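Covering a Side Table with a Striped Cloth

I've had a weakness for striped cloths for as long as I can remember, and the brighter they are the harder they are to leave in the shop. A loud cloth is a lovely, cheap way to perk up a corner, and you don't need a proper table underneath it either. A sturdy box, a plastic tub turned upside down, an old trunk, whatever you've got at the right height will do nicely once it's covered up.

What you'll need

A cloth that's bigger than the top you're covering, with enough left over to hang down on every side
An iron
A few safety pins (optional, but I always end up using 2)

Step 1: Measure first
Measure across the top, then add the drop you'd like on each side. I like 9 inches at the front, which hides most sins and still keeps the fabric off the floor where the vacuum can get at it.

Step 2: Wash and press
Wash a new cloth on its own in cold water, especially if there's red or magenta in it. I once put one in with my good cream pillowcases and I've had pink pillowcases ever since! Iron it while it's still a little damp. You won't get every wrinkle out and that's perfectly fine, a few soft ones look homey.

Step 3: Decide which way the stripes go
Straight stripes are the fussy choice, as any wobble shows up from across the room. My friend Isabelle Ross put me on to laying them on the diagonal, and I haven't gone back. Drop the cloth down with the bands running from one low corner up to the opposite high one, then stand in the doorway and have a look before you start tugging.

Step 4: Deal with the corners
Pinch the extra fabric at each corner and let it fall in a fold. The stripes will bend into a V there, and I think it's the prettiest part of the whole business. If the fold keeps slipping, pop a safety pin on the inside.

Step 5: Look at what's behind it
With this much colour on the table, a quiet curtain is your friend. Something in a dusty pink or beige works well, and a bit of lace at the hem won't fight with the stripes. Leave yourself room to draw the curtain without dragging the cloth along with it.

In November I swap mine for something heavier, and the stripes go into the linen cupboard until the warm weather.
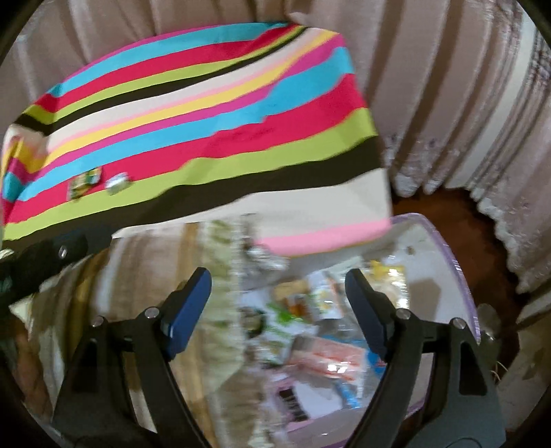
Diagonal stripes against a mauve-beige curtain with a lace hem.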